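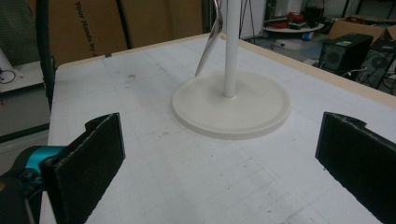 The white stand on the grid table.

The stand had to be centered before Oliwia Gajewski would let anyone go to lunch. Pletgate had written this into the terms of the lease, clause 8, and she had signed it.

She worked from the grid. The lines were thin and gray and in places the smudges ran over them, so she counted from the wooden edge inward, lost her place at 30, and started again from the other side.

"It looks centered," said Gediminas Koppel.

"Looks is not a measurement."

He went back to the cardboard leaning behind the table. One panel had Your Hands by J printed up its length. He had asked twice what the J stood for. The invoice from Dudek gave only a part number and a weight.

She turned the base by two lines and let go. The pole stayed vertical. She wrote the position in the log, then the time, then her initials - the column for remarks she left blank, as her aunt Leokadia had done for the whole of her service.

"Did she ever put anything there?" Koppel asked.

"Once. In July."

"What?"

Oliwia leafed back. The entry was in pencil and took up one line. It said the stand had been in the right place all morning and that she had not touched it.

Koppel read it and sat down on the floor. Oliwia sharpened the pencil, turned to the current page, and checked the rim of the base against the grid a second time.

Contact | © Dillton Stories | Back to top
This site uses cookies. By continuing to read you accept our cookie policy.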